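# Avilville : l'atelier de nappes fait le plein avant la rentrée

Les inscriptions sont ouvertes depuis le mois d'août pour l'atelier « Table fleurie » de la maison de quartier Parkdale, à Avilville. Le motif choisi pour cette saison est un imprimé de fougères grises et de fleurs rondes, orange clair, sur un fond gris-blanc.

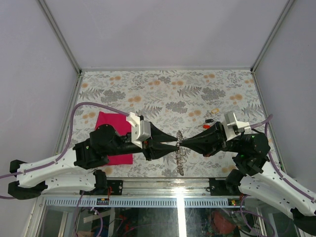
## Un motif voté par les habitants

Au printemps, la maison de quartier avait proposé 11 tissus aux participants. Chacun pouvait donner sa voix à deux tissus, et c'est le modèle aux fougères qui a reçu le plus de votes. Il est fourni par la maison Simiyu, qui vend du tissu au mètre dans la rue du marché et qui a accepté de garder le même prix que l'année passée.

Le choix a un peu surpris les animatrices, qui attendaient plutôt un motif à carreaux ou une couleur unie. Les fougères et les petites grappes de fleurs restent dans les gris, et seules les fleurs rondes apportent une couleur plus chaude. Plusieurs inscrits ont écrit sur leur bulletin que ce genre de nappe peut rester sur la table toute l'année.

## Huit séances, du patron à l'ourlet

L'atelier comprend 8 séances de deux heures, le soir à partir de 18 h 30. Les deux premières sont consacrées aux mesures et à la coupe. Avec un motif qui se répète sur toute la surface, il faut bien placer le tissu avant de couper, surtout quand on doit assembler deux largeurs. Ensuite viennent les coins, les ourlets et, pour ceux qui avancent vite, les serviettes assorties.

Les machines à coudre sont prêtées sur place par l'entreprise Vekov, qui assure aussi leur entretien pendant la durée de l'atelier. Les personnes qui possèdent déjà une machine peuvent l'apporter - il y a assez de prises dans la salle du rez-de-chaussée. Il n'est pas nécessaire de savoir coudre, mais les débutants sont priés de le signaler au moment de l'inscription.

## Encore quelques places

Le groupe est limité à 20 personnes et la plupart des places sont déjà prises. Une liste d'attente sera ouverte si la demande continue. La participation est de 11 euros par séance, tissu compris, et le paiement peut se faire en deux fois.

Les nappes terminées seront montrées dans le hall de la maison de quartier pendant le repas d'automne, puis chacun repartira avec la sienne. Pour s'inscrire, il faut passer à l'accueil, le matin entre 9 heures et midi, avec les dimensions de sa table.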